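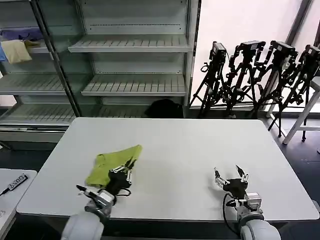

Figure 1. Yellow-green cloth, crumpled and partly folded.

Why do we keep clothes we don't wear?
Project report, Consumer Studies

What I wanted to find out

My original topic was fast fashion, but half the class had picked fast fashion (sorry, everyone) and Ms Lunde asked me to narrow it down. Then I moved house in January and found three garbage bags of my own clothes I'd forgotten I owned, and there was my topic, sitting on the footpath waiting to go in the ute!

So my question was: why do people hang on to clothes they never put on, and what would make them pass them along?

How I did it

I talked to 8 people aged between 17 and 63. Each of them went through one drawer or one shelf of their wardrobe with me and told me about whatever was in it. I used the same short list of prompts each time: when did you last wear it, where did you get it, would you give it away today if I took it with me. I wrote notes by hand and typed them up the same night, mostly, except for Fotis Lazaridis, whose notes I left on the bus and had to redo over the phone.

I also spent two afternoons at Rarkivard, the op shop on Hennessy Street, where Orla Coughlan let me help sort at the back table and ask questions while we worked.

What people told me

The word that came up more than any other was "might". I might fit into it again, I might get a job where I need a blazer, it might come back in. Kieran Fahy had a ski jacket he bought in 2000 and he hasn't been near snow since I was born, but he wasn't giving it up for anything.

Gifts were the next big one. People felt rude getting rid of something a relative had chosen, even when the relative would never find out. My aunt has a whole shelf like this and she calls it the museum.

Price worked the opposite way to what I expected. I thought the expensive stuff would be hardest to part with, and it was for a couple of people, but free T-shirts were just as sticky! Fun runs, uni open days, footy club trips. They cost nothing and they were the ones with stories attached. 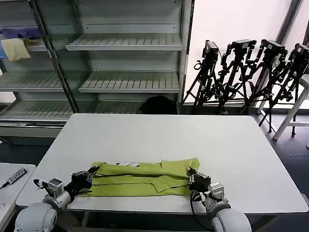

Figure 2. Bright yellow-green garment folded lengthwise, with a small white print showing near the top.

At the op shop

Orla's view is that people wait too long. A coat that has been in a garage for years comes in smelling of the garage, and that's the end of it. She'd love it if people brought things in one at a time while they were still good, and she keeps a tub by the counter for exactly that. I counted 21 items in the tub on my second afternoon, against five in the first.

The hardest things to sell are event T-shirts, which is a bit sad given what I said above. Plain ones go quickly. Anything with a date on it mostly ends up as rags.

Problems

I knew everyone I interviewed, so they may have been nicer about it than strangers would be. One drawer per person is also not much, and people picked which drawer! If I did this again I'd ask for the bottom one.

I also should have asked about shoes. Timothée Carré brought them up without me asking and talked for ages, and I had nowhere to put it.

What I did with my own three bags

One bag went to Rarkivard, one went to my cousin, and the third is still in the hall. It has my Year 10 formal dress in it and I might wear it again.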